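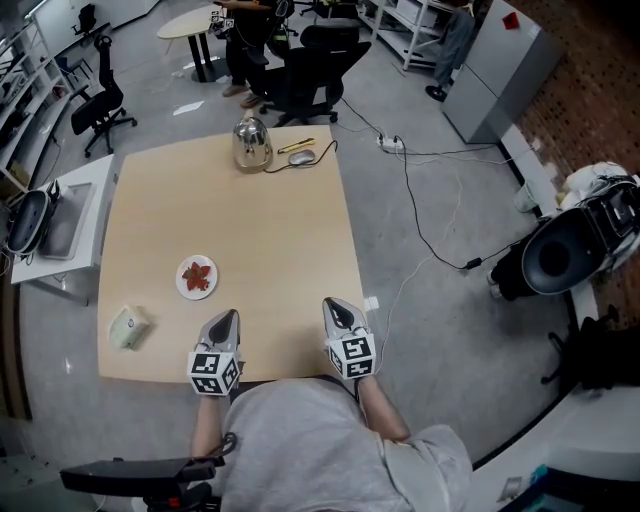 1/ Equipment budget thread, as promised! We finally sat down to work out what our manipulation group should buy before October, and I figured I'd share it here for anybody else staring at a blank spreadsheet.

2/ First on the list is hand-held grippers. We went with a pair per station, one for each hand, with a white marker cube on each. Gollent quoted us $919 a pair and Keltholm came in a bit higher but with spare fingertip pads thrown in, and I went back and forth on that for longer than I'd like to admit.

3/ Please, please budget for the boring stuff. Pads, printed markers, power strips, longer cables than you think you need. I put down $126 per station for all that and it already looks thin (the cables alone, oh my).

4/ Tables! A plain square light-wood one does the job nicely, and you want to be able to sit right up at the edge with both arms free. We set aside $400 for tables and chairs and came in under, mostly thanks to a Greenwood office clearance.

5/ For things to pick up, raid your kitchen and your desk drawers before you spend a dime. A small plate with strawberry pieces, a computer mouse, a utility knife — all different shapes and all different kinds of trouble. Our whole object budget is $66 and most of that is fruit.

6/ The arms themselves are a separate line, and a scary one. Clurovance will lease by the quarter, so we're penciling in one lease for fall and holding off on buying until we know how many stations we really keep busy.

7/ If you've bought grippers lately I would love to hear how long the pads lasted you. That's the one number I still don't have, and the order goes in next week.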